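Textile Care and Finishing, Unit 4: Creasing in Woven Cloth
Course handout, revised 29 January 2025
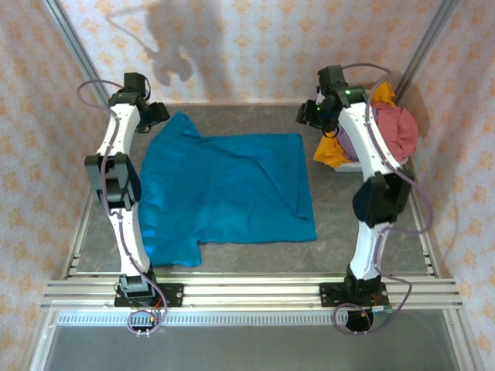

Why does cotton crease more readily than wool?
Cotton fibres have low elastic recovery. When the cloth is bent, hydrogen bonds between the cellulose chains break and re-form in the bent position, which holds the crease. Wool fibres are crimped and coiled, and spring back.

4.1 Moisture and heat
Water loosens the bonds in cellulose. Cloth left folded while damp sets hard as it dries. Ironing uses the same effect: steam frees the bonds, pressure flattens the yarn, and the bonds re-form flat.

4.2 Weave
Plain weave has the most interlacings and the least yarn movement, so it creases sharply. Twill and satin allow yarns to slip and recover better.

4.3 Measuring recovery
A strip is folded under a fixed load, released, and the angle of opening read after a set time. Warp and weft are tested separately. Quote the two angles and their sum. For the Tonar shirting used in the practical, the sum was 218 degrees after resin finishing.

Reading for April: Grondov course reader, section 101. Bring your own results table.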